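I moved to Maduvstead in the spring, and my kitchen there is very small. For this reason I began to think seriously about what I use to wipe, to wrap and to carry food. I am not an expert, but I have some opinions now.

The first matter is the bag. I prefer cloth with a real stitched edge, and a narrow handle that I can hang on the hook behind the door.

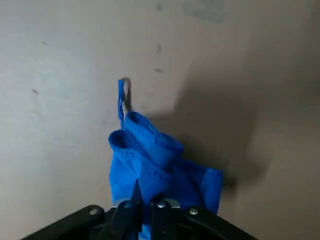

*Blue bag with its strap loop standing up.*

My colleague Dineo Cele laughs at me because I fold every bag before I put it in the drawer. She pushes hers in as they come. In my old apartment on Doltunlow Street I did the same, and one day I found 12 of them behind the flour.

The second matter is foil. I bought a big roll at Schwerdtfeger, the shop near the station, and I still use it for bread and for cheese that is already open. But I do not wrap everything in it as my mother did.

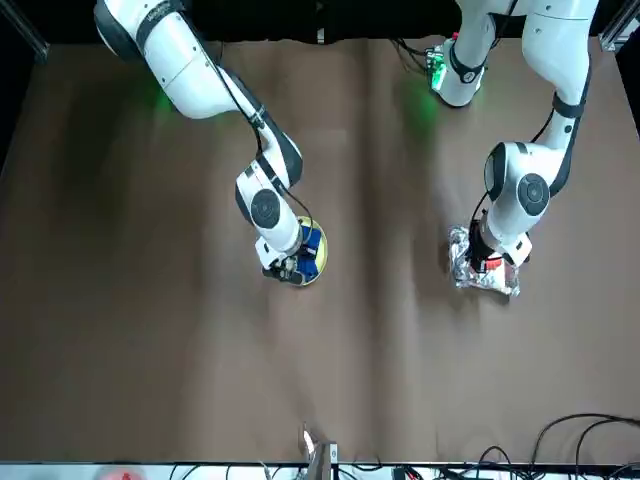

She also covered the plates of leftovers, and then we had to open each one to learn what was inside. It was a kind of lottery, and usually we won cabbage.

For plates, I wipe them with a soft cloth before I stack them. I press in the middle and go out to the rim. A light color is good for this, I think, as every spot of sauce shows on yellow or cream. 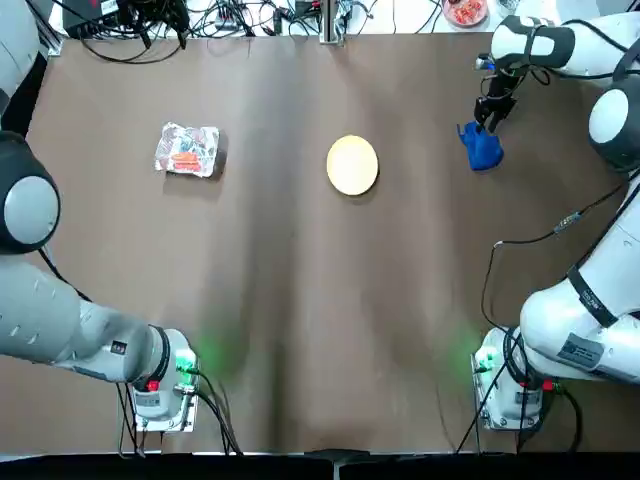
## Boxes with clear walls

This is my favorite change. In a clear box I see the color of the food immediately, and I eat it in time. I keep the small ones at the front of the shelf and the tall ones behind. The lids stay in a separate basket, which is a little annoying when I am in a hurry.

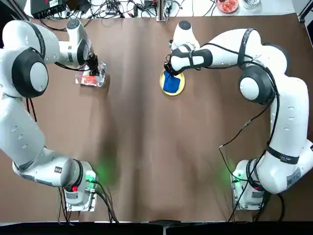 **Where do you keep the cloth when you are not using it?**

Over the edge of the sink, opened flat so that it can dry. At night I move it to the rail of the oven.

In October I want to paint the shelf, so everything must come out again.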